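# Chapter 6: Sorting Before You Count

*In this chapter you will learn to:*

- choose categories that fit a question
- write a sorting rule that two people can follow and get the same result
- deal with items that fit nowhere, or in two places
- turn a sorted collection into a table of counts and percentages

In May, Anitha Shetty was given a biscuit tin full of buttons. It came from a tailor's shop in Gusport that had closed, and she wanted to know what was in it before deciding what to do with it. She tipped the whole lot onto her kitchen table and started counting. She got to 937.

That's a fine number, and it told her almost nothing! She could have weighed the tin and learned nearly as much. The interesting part began when she asked a second question: what kinds of buttons are these? Now she had to look at every one of them, pick it up, turn it over and make up her mind. Most of the work in statistics that people skip past happens right there, at the table, before anybody has drawn a chart.

## Three piles

Anitha's first try was simple. She made one pile for plastic buttons, one for metal, and one for everything else.

| Material | Count | Percent |
|---|---|---|
| Plastic | 411 | 44% |
| Metal | 280 | 30% |
| Everything else | 246 | 26% |
| **Total** | **937** | **100%** |

Look at the last pile. More than a quarter of the buttons landed in "everything else," and when a leftover category gets that big it's usually hiding something. In her case it held wood, shell, glass, leather, and a whole family of cloth-covered buttons with metal backs. Are those cloth or metal? Her friend Rónán Carroll said metal, because that's what holds them together. Anitha said cloth, because that's what you see on the coat. They were both right, and that's a wonderful problem to have in a statistics class.

A **categorical variable** is a feature of each item that places it in a group. Material is one. Color is another, and so are shape, number of holes, and the country where the button was made. You can sort the same collection again and again — each time by a different variable — and get a different picture of it every time.

Color is the one most people try first. It's quick, you can do it from a distance, and with some collections it works beautifully. Toys made in a few bright, flat colors are about as easy as sorting gets. Old buttons are far harder. Where does cream stop and yellow begin?

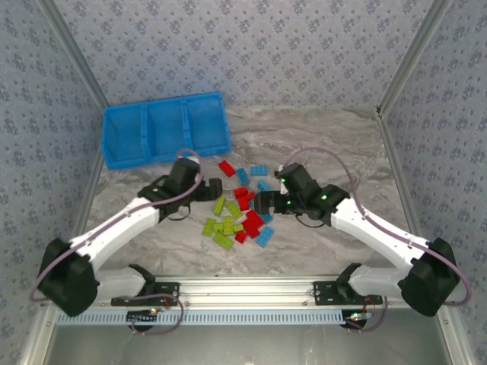
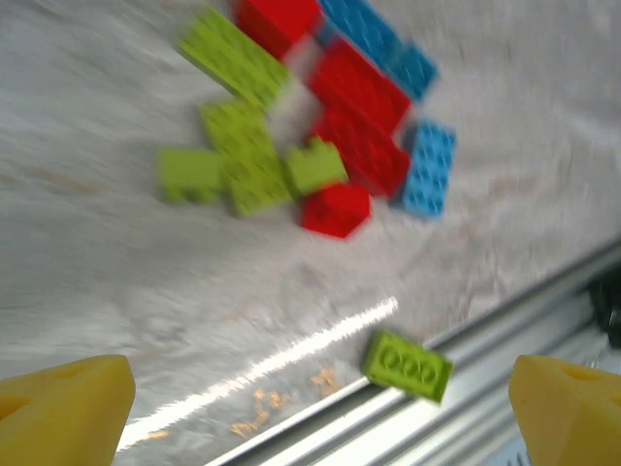
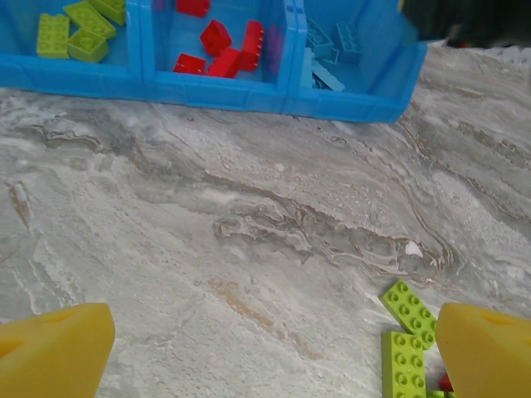
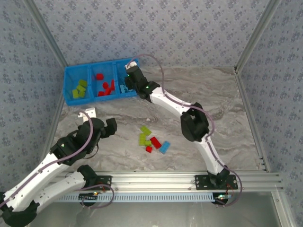
**Figure 6.1** Toy building bricks. *Photographs: Taner Işık.*

## What makes a good set of categories?

Two ideas will carry you through most of this chapter.

First, categories should be **exhaustive**. Every item needs somewhere to go. If you sort buttons into "two holes" and "four holes," you'll be fine until you meet one with a loop on the back.

Second, they should be **mutually exclusive**, meaning that no item can go in two groups at once. "Small," "blue," and "metal" are all perfectly good words for buttons, but they make a hopeless set of categories together. A small blue metal button belongs to all three! When this happens, you've mixed up several variables, and the cure is to pull them apart and record each one in its own column.

Neither idea tells you which variable to choose. That depends on what you want to find out. A costume maker matching a coat cares about size and color. A historian cares about material and age. Before you sort, write your question down at the top of the page and leave it where you can see it.

## Writing the rule down

Rónán and Anitha settled their argument with one sentence: *Sort by the material that shows when the button is sewn on.* With that rule in hand, the cloth-covered buttons moved without any fuss, and so did a few odd ones with painted fronts that neither of them had mentioned yet.

A written rule like this is called an **operational definition**. You'll test a few of your own in Section 6.2, and you may be surprised by how often two careful people disagree until the rule is on paper.

### Try it first

Find a drawer, jar, or box of mixed things at home. Pencils and pens work well, and so do spices, keys, or loose change from a trip.

1. Write one question about the collection.
2. Choose one variable and list your categories.
3. Sort everything. Keep a separate spot for the items that made you stop and think.
4. Mix it all up, hand your list to someone else, and let them sort without any help from you.
5. Compare your counts. Save both sets, along with the troublemakers — you'll need them for Exercise 6.4.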